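Keeping a household file of council and election papers

By Eirlys Yorath
Updated Mar 15, 2026

Paper from a local council builds up quickly in an election year: polling notices, candidate leaflets, meeting agendas, letters about a change of ward. Most of it can be recycled within a month. The rest should be stored so that any sheet can be found without emptying a drawer.

Sorting

Use three folders. The first holds anything with a deadline, such as voter registration forms and absentee ballot requests. The second holds correspondence with elected members, both sides of it. The third holds leaflets, kept only until the result is declared. After the Stornstead council lost its majority in June, two of the parties denied promises printed in their own leaflets, and I now keep one copy of each for a full term.

Write the date of receipt in pencil on the top right corner. Ink bleeds through thin leaflet stock.

Removing staples

Agendas are usually stapled through the corner. Lift both legs on the back with a flat blade, then draw the staple out from the front. Do not tear the sheets apart – the corner carries the page number on most agendas. Packs over 13 sheets tend to have heavy-gauge staples that bend a desk remover.

Yard signs

Wire stakes from campaign signs are worth keeping after polling day. Straighten each one in a vise, wipe it down with light oil and store it flat. Corrugated plastic panels make good drawer liners and can be cut with a utility knife against a steel rule. Check the local rule on removal first; in Gurnach signs must be down within 5 days.
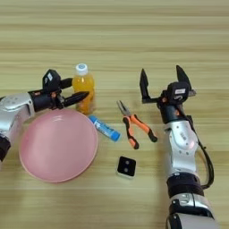 Campaign buttons and rosettes come with weak pins that open in the drawer. Close the catch by hand and test it before adding pressure. If it needs bending, small pliers like the orange-and-black pair on the tabletop will do, with a scrap of cloth between the jaws and the pin. Move any drink, such as the small bottle there, well away before unfolding paper on the same surface.

Storage

A lidded box on a closet shelf is enough. Avoid basements and garages. Beca Price, my former clerk in Kurup, labeled hers by ward and year, and I have found no better system. Shred anything showing a signature or voter number before it goes to recycling.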